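Sunday, December 30, 2018

Continuity log, Stiltcombe, second pass on reel 2.

Went through the dinner sequence again with Venkatesh this morning. The wine level in the father's glass drops between the wide and the close-up, then comes back for the line about the boat. Shahram had this down as one error in October. I think it is two, as the bottle has moved as well, and I have split the entry.

The clock over the stove is still the worst of it. It reads ten past four when the daughter comes in and twenty to four when she leaves. Abbas says he can paint the hands out if we send him clean plates. I have asked for the plates from Pasel but the office there is shut until after the holiday, so that sits.

Frame 615 of the hallway shot: boom shadow on the wallpaper, left of the coat hooks. Short, and only visible on the big monitor. Venkatesh wants it left alone. I marked it low and moved on.

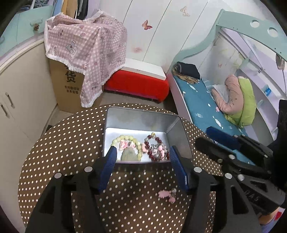

Scarf in the train scene next. She gets on with the knot at the side and sits down with it at the front. There is a cutaway to the window in between, so you could say she retied it, but the cutaway is too short for that. Nasrin has an alternate take with the knot in the right place. The reading is flatter. Director's call, and I have put both takes in the bin labeled TRAIN ALT.

Sound: car door closes before the hand reaches it, shot 54. Easy fix, slide the effect. Done and checked.

One I had wrong. I logged the letter as switching hands on the stairs, but she passes it over behind the banister. Watched it at half speed to be sure. Entry struck, with a note so it does not get logged again.

The Tamiru export is still dropping the comments column when the sheet has merged cells. Unmerge before exporting – I lost most of an hour to that.

Left for next time:
Rain on the windshield, reverse angles
Newspaper date in the cafe
Ask Jolanta which cut of the ending is current, the Jemlow drive has both with the same name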